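6. When the finger sticks or lets go

I put this section in after a bad Thursday at our Jescombe site, when the finger on my Kevemlow hand unit stopped coming back to its rest position and I kept squeezing anyway. Please don't do what I did! If the grip feels gritty, late or weak, stop and work through these steps.

1. Set down whatever you're holding. Keep your other hand under it the whole time, especially over a hard floor.

2. Let go of the trigger and wait 18 seconds. The drive needs that long to relax, and it can still twitch while you wait (mine did, and I yelped).

3. Switch off and unplug the power lead.

CAUTION: Never put a fingertip into the collar opening with the power on. The blade doesn't have to move far to pinch you.
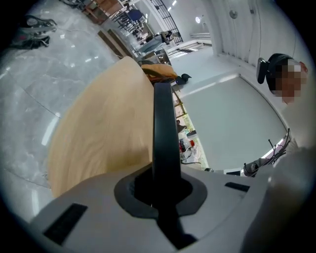
4. Look down into the collar where the finger goes in. Wood dust and lint love to collect in there. Brush it out dry, no oil, no spray.

5. Wiggle the finger side to side. A tiny bit of play is fine. If it rocks or clicks, the seat is worn, so skip to step 7.

6. Plug back in and run the grip test from section 4 on a scrap block. Start at 300 on the force dial and work up slowly. Don't go past 900, even if the block slips.

7. Still sticking? Tag the unit, take it out of use and order a new collar from Rivas. I tried filing an old one smooth once and just made the hole bigger.

Note: if error 18 comes up during the test, that's the position sensor and cleaning won't clear it. Go to section 7.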